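## 3.2 Paper Size and the Habit of Note-Taking

One of the happiest surprises in our interviews was how strongly people felt about paper. We had asked the Ornby and Maltell reading groups about what they read and how often, and again and again they wanted to talk about what they wrote on! Of the 1,554 diary entries we collected in May, a large share mention loose sheets, pads or scraps, even though our prompt never brought them up.

The split between the two towns is striking. Readers in Ornby liked small pads that fit in a coat pocket, and their notes were short (often a page number and a single word). Readers in Maltell liked to spread out. They drew arrows between characters, kept family trees for long novels, and went back to the same sheet for weeks. Large unprinted paper, of the kind shown in Figure 4, was the clear favorite there.
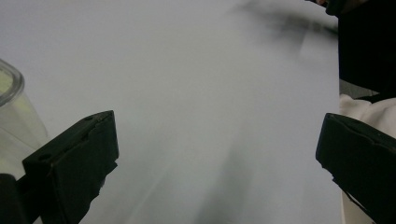

**Figure 4.** A large sheet of pale paper with no printed lines or text.

We then ran a small follow-up with 44 readers, who each spent 20 minutes with the same short story and a choice of ruled or plain paper. Those who picked plain paper used more of the page and were far more likely to mix words with sketches. Fifteen of them filled both sides, and several asked to take their notes home, which delighted us.

These results fit well with the Clisby survey of classroom notebooks, where younger students also drew more when there were no lines to follow. They sit less easily with the Takagi study, in which ruled paper led to longer notes. Our readers had no test waiting for them at the end, and we suspect that this matters a great deal. Section 3.3 looks at what happened when the groups traded notes before meeting.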